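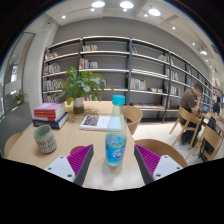
The Momier gripper started closing on the wrong spot in the second half of our semester, and for a good while we blamed everything except the part that was at fault. Our project was to teach a small arm to pick up ordinary things from ordinary tables by first doing the job ourselves with a hand-held copy of the same gripper, then letting the arm learn from those recordings. The hand-held one and the one on the arm are built the same way, with two wedge-shaped fingers facing each other, ribbed purple bodies, and dark gray pads on the inside faces where the object gets held. A bottle like the clear one with the turquoise cap and the blue label became our favorite test object, partly for its shape (a long taper at the neck and a rounded base give you very different things to grab) and partly because clear plastic is hard on a camera. The open gap on either side of the bottle is what this whole report is about, so please bear with us while we talk about a few millimeters for several pages' worth of text!

By the Momier project group, Ocampo Hall
March 31, 2021

What we were trying to do

The plan was simple enough on paper. We would carry the hand-held gripper to different tables, pick things up and put them down, and feed the recordings into Pirau, the program our department uses for turning demonstrations into arm movements. Pirau wants to know two things at every moment, where the gripper is and how far apart the fingers are. It gets the second one from the camera, by finding the fingers in the view and comparing them with a calibration that we made in the first week. We were proud of that calibration. We made it carefully, saved it, backed it up, and then never looked at it again, and you can probably guess where this is heading.

What went wrong

The first sign was small. The arm would come down nicely over a cup or a bottle, close its fingers, and nudge the thing sideways before it had a grip. Light objects slid along with it. We thought that was kind of cute, to be truthful, and somebody wrote "pushes a little" in the notebook and we moved on. A week later the pushing was worse, and during a set of 20 picks with a full bottle the arm failed on 15 of them. On the last one it tipped the bottle against the edge of the tray, the fingers kept closing, and the plastic split along the side. Water went across the bench and toward the Hurex motor board, which was sitting out in the open without its cover. One of us hit the stop button, another pulled the plug, and the board survived. It could easily have gone the other way, and we reported it to the lab that same afternoon as a safety matter.

What we blamed first

Our first suspect was the bottle itself. A see-through object picks up the colors of whatever is behind it, and we had read enough to be nervous about that. So we put tape around some bottles and tried again. No change. Next we blamed the Hurex board, figuring it had lost steps in one motor, and spent two evenings swapping cables and running the motors with nothing in the gripper. They were fine. After that we went after Pirau and its settings, which was the longest detour of all and taught us a lot about Pirau and nothing about our problem.

What it was

We finally found it by going back through the recordings in order, all 2088 of them, looking only at the moments when the gripper was fully open. In the early ones the fingers sat evenly on both sides. From the middle of the set onward, the left finger stood a bit closer in than the right. The fingers are attached to white mounting plates with screws, and on the hand-held unit the screws on the left side had worked loose. The plate had crept inward by 2 millimeters. It never felt wobbly in the hand, so none of us had any reason to touch it.

Two millimeters doesn't sound like much. The trouble is that Pirau still believed the old calibration, so it took the shifted finger to mean that the whole gripper was slightly off center, and it "corrected" the arm to match. The more of the bad recordings we added, the more faithfully the arm learned to arrive a little to one side. We were training the fault in, day after day, and feeling good about how much data we had.

The split bottle had a second cause. Our force limit on the arm had been turned up during the search for lost motor steps, and it had not been turned back down. With the normal limit the fingers would have stopped well before the plastic gave.

What we changed

We tightened the screws with thread lock and drew a thin pen line across each plate and the part underneath, so that a shift shows up at a glance. Before every session the fingers now get closed on a small block of known width, and the reading goes in the notebook next to the name of the table. The force limit is written on a card taped to the arm's base, along with the rule that anyone who changes it changes it back before leaving. The Hurex board has its cover on. Full bottles are out until the end of the course, and we use them empty or with a bit of rice.

As for the recordings, we threw out everything from the middle of the set onward. That hurt! We considered fixing them with math, and one version of the fix looked decent, but we couldn't say on which day the plate had started to move or whether it moved all at once, and we didn't want to guess. We are recording again now. The arm trained on only the early half already goes down straight over a cup, though it is still clumsy with anything taller, and we haven't run the full bottle test again for the reason given above.

If we had the semester over again, we would do the block check from the first day and take "pushes a little" more seriously when we wrote it down.

Related reports
Setting up Pirau on a shared lab computer
Covers and cable clips for the Hurex board
Momier finger pads: three rubbers compared
Bench rules for Ocampo Hall, spring term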